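Ticket 300-16: Oil finish stays sticky on large dining table
Product: Rendthorpe table oil, matte brown
Opened: February 18, 2018
Status: waiting for customer
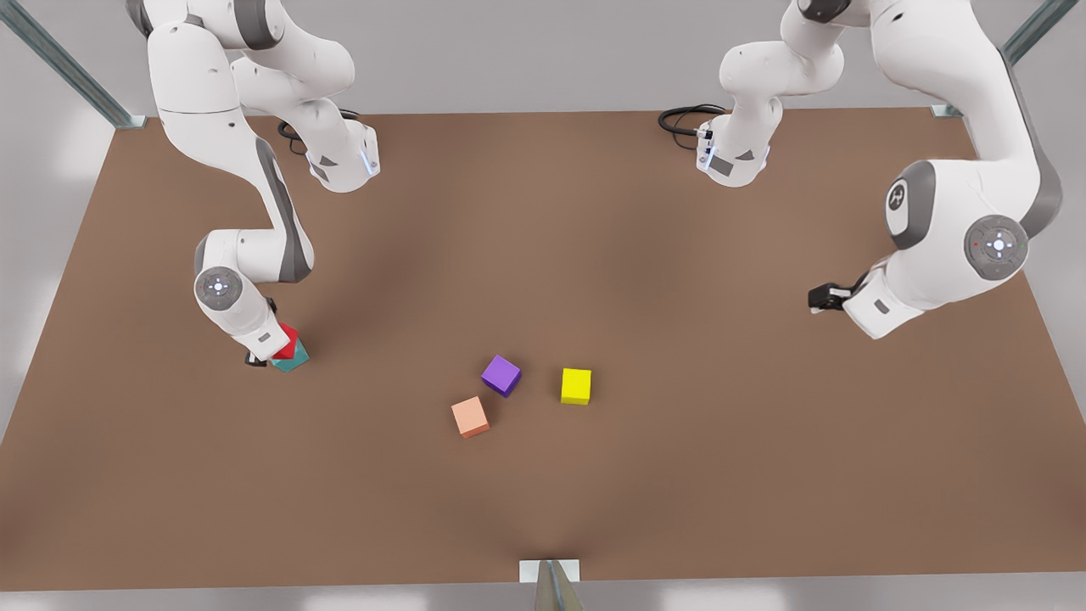 Thank you for your message to Cinolwood support. I have read your notes and I think the oil coat was too thick for a cool room. You wrote that you put 40 ml on each half of the top and wiped it after 35 minutes. For this oil we advise to wipe after 16 minutes. The color you want is the same matte, even brown as the rectangular tabletop in the picture, and for this a thin coat is enough.

Steps tried by customer:
- Left window open overnight. Still sticky.
- Rubbed with dry cloth. The cloth caught and left lint.

Steps we ask now:
- Rub the top lightly with a white pad and a little fresh oil.
- Wipe everything off with a clean cotton cloth.
- Lay used cloths flat outside to dry, they can catch fire.

Please also tell us the batch number from the bottom of the can. We had a similar case in November with a can stored in a cold garage.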